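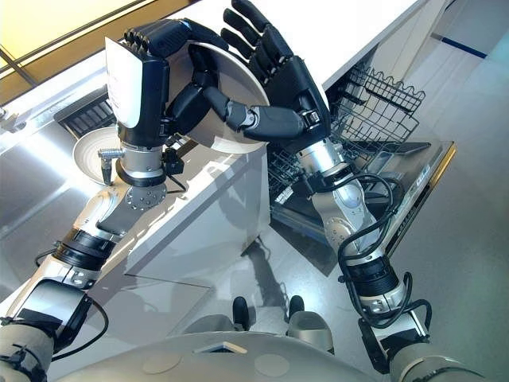 제2호 90쪽

사용기: Starkent 식기세척기용 분말 세제 Trameo

Trameo는 Starkent가 내놓은 식기세척기 전용 분말 세제다. 용량은 1000g 한 가지이고 지퍼가 달린 스탠딩 파우치에 들어 있다. 계량스푼은 동봉되지만 린스와 재생염은 별도다. 같은 회사의 정제형 제품 Flarncombe를 쓰다가 분말로 바꾼 뒤 한 봉지를 비우고 두 번째 봉지 중간까지 쓴 시점에서 정리한다.

성분과 제형
표시 사항 기준으로 주성분은 탄산나트륨, 구연산나트륨, 과탄산나트륨이며 효소는 프로테아제와 아밀라아제 두 종이 들어간다. 인산염은 없다. 향료도 넣지 않았다고 되어 있고, 봉지를 열었을 때 나는 냄새는 약한 소다 냄새 정도다. 입자는 굵은 설탕보다 약간 작고 사이사이에 흰색보다 살짝 누런 과립이 섞여 있다. 효소 과립으로 보인다. 오래 세워 두면 무거운 입자가 아래로 몰리므로 쓰기 전에 봉지를 몇 번 뒤집어 준다. 이 점은 설명서에 없다.

투입량
제조사 권장량은 표준 코스 한 회에 스푼 한 개다. 스푼을 깎아서 저울에 올리면 18g 전후가 나오는데, 고봉으로 뜨면 24g까지 올라간다. 편차가 크다. 스푼 안쪽에 눈금선이 하나쯤 있어야 한다. 필자의 지역은 수돗물 경도가 낮은 편이라 15g으로 줄여도 결과에 차이가 없었고, 10g에서는 밥풀이 남았다. 예비 세척이 있는 코스라면 문 안쪽에 3g 정도를 따로 뿌려 두는 쪽이 낫다. 정제형으로는 할 수 없는 조절이다.

세척력
시험 조건은 다음과 같이 고정했다. 65도 표준 코스, 건조 포함, 린스 눈금 3, 애벌 헹굼 없이 큰 찌꺼기만 긁어내고 적재. 오염물은 저녁 식사 후 상온에서 네 시간 둔 것이다.

밥풀과 죽: 15g 이상에서 모두 제거. 50도 절약 코스에서는 공기 바닥 굽 안쪽에 풀기가 남는 경우가 있었다.
달걀노른자: 접시에 얇게 펴서 말린 것은 제거. 포크 살 사이에 낀 것은 남았다. Flarncombe도 같은 자리에서 실패했다.
고춧가루와 김치 국물: 도자기와 유리에서는 흔적이 없다. 폴리프로필렌 밀폐용기의 주황색 착색은 옅어질 뿐 없어지지 않는다.
돼지기름: 문제없음. 다만 필터 망에 하얗게 굳은 막이 정제형을 쓸 때보다 조금 빨리 생긴다. 2주에 한 번 분리해서 닦으면 된다.
홍차 얼룩: 머그 안쪽 얼룩은 한 번에 지워졌다. 표백 성분의 효과가 가장 분명하게 나타난 항목이다.

잔류와 물자국
검은색 유리컵으로 확인했을 때 분말 잔류는 표준 코스에서 보이지 않았다. 30분 급속 코스에서는 투입구 모서리에 덩어리가 남았다. 투입구가 젖은 상태에서 분말을 넣으면 표면이 굳어 배출이 늦어지므로 마른 행주로 닦고 넣어야 한다. 물자국은 세제보다 린스의 영향이 크다. 린스를 끊고 돌린 결과 유리컵 전부에 점 자국이 생겼다. 린스 기능을 포함한 일체형 정제에서 넘어오는 사용자는 이 비용을 따로 계산해야 한다.

지름이 큰 접시는 적재 각도가 결과를 좌우한다. 하단 바스켓 가장자리에 세우되 분사 날개의 회전을 막지 않는지 손으로 한 번 돌려 본다. 접시끼리 맞닿은 면은 어떤 세제를 써도 씻기지 않는다.

보관
과탄산나트륨이 들어가는 제품은 습기에 약하다. 싱크대 하부장에 둔 첫 봉지는 장마철에 지퍼 주변부터 뭉쳤다. 덩어리는 손으로 부서지는 수준이었고 세척력 저하는 확인하지 못했다. 두 번째 봉지는 유리 밀폐병에 옮겨 담았으며 11월 현재까지 뭉침이 없다. 지퍼 홈에 분말이 끼면 완전히 닫히지 않는데, 이 구조는 개선이 필요하다.

재질별 주의
알루미늄 냄비, 무쇠, 옻칠 그릇, 금박 장식이 있는 잔은 넣지 않는다. 알칼리성 세제 전반에 해당하는 사항이다. 시험 삼아 넣은 알루미늄 계량컵은 첫 회에 회색으로 변했다.

비용
15g 기준으로 한 봉지에 66회를 쓴다. 권장량 18g이면 55회다. 필자가 구입한 가격으로 환산하면 회당 비용은 Flarncombe의 절반을 조금 넘고, 린스를 더해도 정제형보다 싸다.

총평
경도가 낮은 지역에서 투입량을 직접 맞출 의사가 있는 사용자에게 적합하다. 급속 코스를 주로 쓰거나 계량이 번거로운 경우에는 정제형을 유지하는 편이 낫다. 감점 요인은 스푼의 편차와 파우치 지퍼 두 가지다.

글 Kosmas Stefanou

다음 호: Thomas 수세미 거치대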